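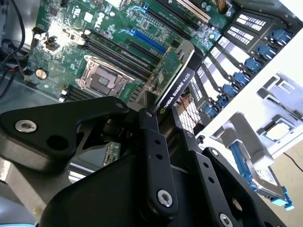

From: Maureen Fairclough
To: Plukach cell list
Date: 3 March 2018
Subject: Re: fingers drifting on the K620 pull

Derek Parsons wrote:
> Grip was fine Thursday, now it lets the Quadro slide before it
> clears the blue slot. Do I re-teach the pick or go after the screws?

Screws first, please! I re-taught the whole thing in November and all I did was teach it around a loose link (two evenings gone). Put a wrench on the big hex screw at the outer end of the left finger, then the silver one at the foot of the middle link. Back each one out, a dab of threadlocker, snug it up and leave it overnight.

After that run the zero routine with the jaws empty and try one card in the Dell, slowly. Ours had done 700 pulls when it started slipping, so I check at 432 now – odd number, I know, it's where the Dawber sheet rolls over.

If it still slides, send me the Estel log and I'll look Monday.

Maureen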